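手持夹爪套装Akix开放试用,附两个月使用记录

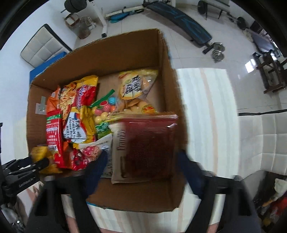

Akix手持夹爪套装从本月起接受试用申请,由Kakine负责发货和售后,Drultside的订阅读者可以优先排期。套装面向需要自己采集抓取演示数据的小团队,操作者握着夹爪干活,装在夹爪上的相机同步记录画面,之后再导入训练流程。我们从五月开始用它做装箱和取件的测试,地点不挑,普通房间的瓷砖地上放一个纸箱就能开工。零食箱是用得最多的一组:袋装的火鸡面、圆饼干、彩色糖果和纸包装的东西挤在一起,软硬、厚薄、反光程度都不一样,夹爪要从上面伸进去,对准压在纸包上的一小包深红色透明塑料包装的零食。这种活儿对人来说很简单,对夹爪的开合行程和指垫的要求却不低。

先说套装里有什么。标准版包括手持夹爪一把、两副备用指垫、相机支架、充电底座和一条三米长的数据线。相机需要另配,也可以在申请时勾选租用。整套装进一个手提箱,连箱重5公斤,单人携带没有问题。说明书目前只有中文和捷克文两种,捷克文部分由合作方Jelínek编写,校准步骤写得比中文版细,看图也能跟着做。

手感方面,夹爪的重心偏前,连续操作二十分钟以后手腕会累。我们后来改成每十五分钟换一次人,记录质量稳定了不少。扳机的力度分三档,出厂设在中间一档,取饼干之类容易碎的东西建议调到最轻。最重的一档只在夹罐头和瓶装水时用过,夹薄塑料袋会打滑,因为扳得越快,袋子里的空气越容易把指垫顶开。

指垫是这次改动最大的地方。旧版用硬橡胶,碰到带封边的包装经常只夹住一层皮,提起来就掉。新版换成泡沫材料,接触面变大,夹扁平小包装明显好用。缺点是磨损快。按我们的用法,一副指垫在完成700次抓取以后边角开始起毛,再用下去会影响画面里指尖位置的识别。Kakine的说法是指垫属于耗材,单副售价66元,试用期内免费更换一次。希望他们以后出一种更耐磨的型号,价格高一点也能接受。

纸箱测试一共留下317段有效记录。被剔除的片段大多有两个原因:一是箱盖立着挡住了相机的一部分视野,二是操作者伸手太快,画面发糊。前一个问题把箱盖往外折平就能解决,但我们保留了一部分没有折的片段,实际仓库里的箱子也不会每个都摆得整整齐齐。后一个问题只能靠练习。新手第一天的可用率偏低,到第三天基本可以正常干活。

软件部分比较朴素。记录结束后,程序自动切分片段,按日期和任务名归档,操作者在列表里勾选保留或删除。导出格式有两种,原始视频和带时间戳的轨迹文件。导出一小时的素材需要将近五分钟,期间电脑风扇很响,最好不要同时开别的程序。任务名暂时不支持批量修改,写错了要一条一条改,这一点已经反馈给Akix的开发组,答复是下一个版本会处理。

光线的影响也值得一提。透明包装和亮面塑料袋在强光下反光厉害,轨迹文件偶尔会跳。拉上窗帘、改用顶灯以后好一些。如果场地一侧有很亮的柜子或窗户,建议让操作者背对着站,并且在正式记录前先录一小段检查。

试用期为三周,从收到设备当天算起。申请时需要填写用途、操作人数和收货地址,不收押金,往返运费由申请方承担。期满后可以归还、续租或者购买,购买时抵扣已经付过的租金。损坏按零件计价,价目表放在手提箱的内袋里,外壳上的轻微划痕不计入。

目前库存有限,第一批寄出以后,第二批要等归还的设备检修完。申请表在Drultside网站的试用栏目下,填表时请在备注里写明是否需要租相机,以及常用的电脑系统。已经有旧版夹爪的用户可以单独申请新指垫,安装孔位没有变,拧下两颗螺丝就能换。

Drultside编辑部
2019-07-10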